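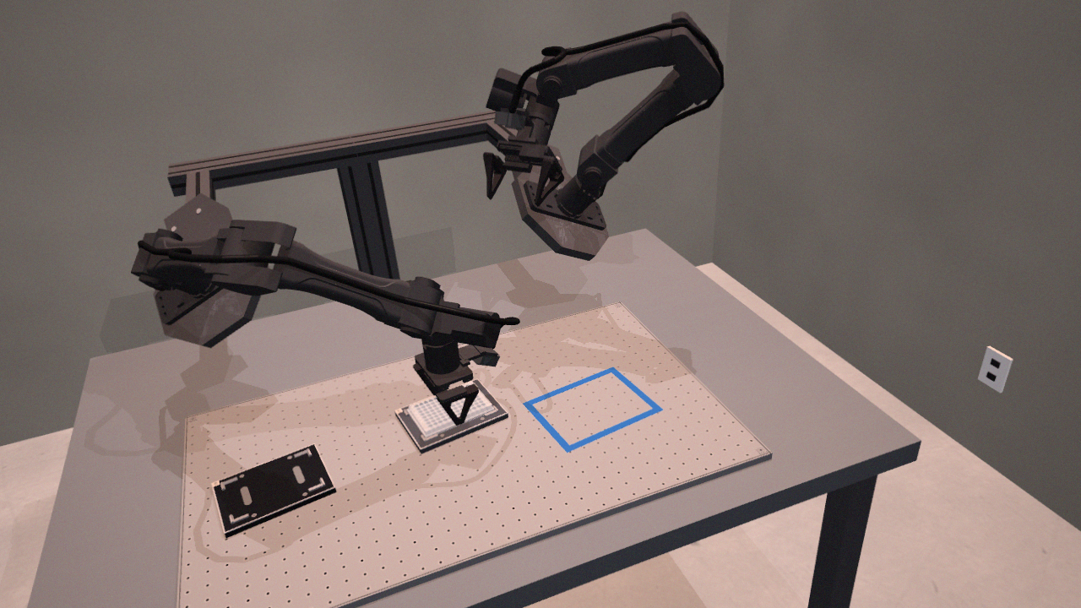

Section 6. Backing Up and Restoring Firmware on the Brirnitz Tablet

Read this section all the way through before you connect the tablet. The steps apply to tablets running the Vandness loader, version 2 or later. If your tablet still has the original loader, go back to Section 4 and update it first.

What you need

A Windows computer with at least 13 GB of free disk space
The USB cable that came with the tablet
The Salazar desktop tool, installed and opened at least once
A battery charge of 50 percent or more

CAUTION: Restoring firmware erases all apps, photos and settings in internal storage. Files on a memory card are not erased, but take the card out anyway.

6.1 Making the backup

1. Turn off the tablet and wait until the screen is fully dark.
2. Hold Volume Down and Power together until the loader menu opens.
3. Connect the cable to the tablet, then to the computer. Do not use a USB hub.
4. Start the Salazar tool. The tablet's serial number shows in the left column. If the column stays blank, see 6.3.
5. Click Read Device, then select Boot, System and Recovery. Leave User Data unchecked.
6. Choose a folder with a short path and no spaces in its name, such as C:\backup.
7. Click Start. Leave the cable alone until the status line says Finished.

Note: The System file is the largest of the three, and the progress bar can sit at one spot for several minutes while it is read.

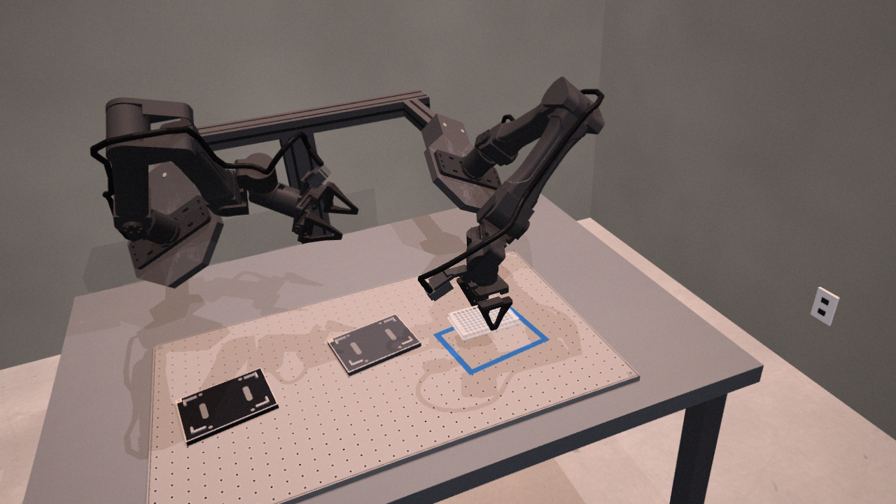 Can I use a backup made on a different Brirnitz tablet?
Only if both tablets have the same model number and the same loader version. The Recovery file holds settings tied to the model, and loading the wrong one can leave the tablet stuck at the logo.

6.2 Restoring from a backup

1. Open the loader menu as in 6.1, steps 1 and 2.
2. Connect the cable and start the Salazar tool.
3. Click Write Device and open your backup folder.
4. Check that Boot, System and Recovery are all listed. If one is missing, stop and make a new backup if the tablet still starts.
5. Click Start. The tablet restarts by itself when writing is done.
6. Leave it on the logo screen. The first start takes longer than usual.

CAUTION: Do not unplug the cable or let the computer go to sleep during step 5.
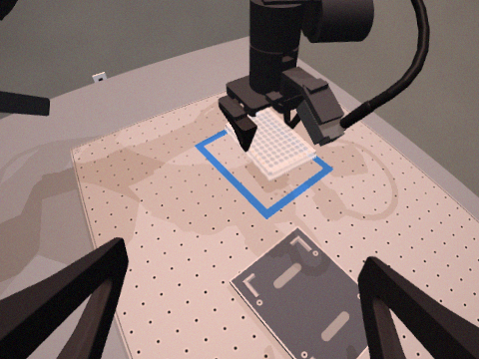

Figure 6-2. Gripper holding a multi-well microplate over the breadboard.

6.3 If the tablet is not detected

Try another USB port on the computer. If that does not help, remove the Sondus driver in Device Manager, restart the computer and install the driver again from the Salazar tool's Help menu.

Error 400 means the loader is locked. Unlock it as shown in Section 3, then start again at 6.1.

Last revised 12 May 2020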